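Basket weaving

Basket weaving is the craft of turning bendy plant stuff into containers, and it's one of the oldest things people still do by hand. I fell into it after a July class in Bronmont taught by Perrine Delaunay, and I've been hooked ever since!

Wicker, by the way, isn't a plant. It's the way of weaving, and you can do it with willow, rattan, reed or even paper cord.
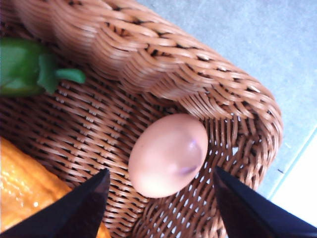
Most baskets start at the base. You lay out stiff rods called stakes, bend them up for the sides, and then run thinner strands (the weavers) in and out between them. My first one took 39 stakes and leaned like a tired fence. Willow has to be soaked before you use it, and dried rods with the bark still on can need days in the tub -- my family was not thrilled. 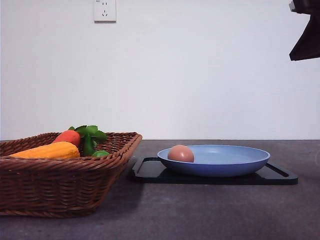 Borders are where I still get muddled. Otakar Šindelář, who wrote the old Dreltano pattern book, lists 108 of them, and I can manage 2 without peeking. The rolled kind is my favorite, with each stake tucked down behind its neighbor until the ends disappear.

For looking after a basket, I dust mine with a soft brush and keep it away from the radiator. Very dry cane gets brittle and snaps.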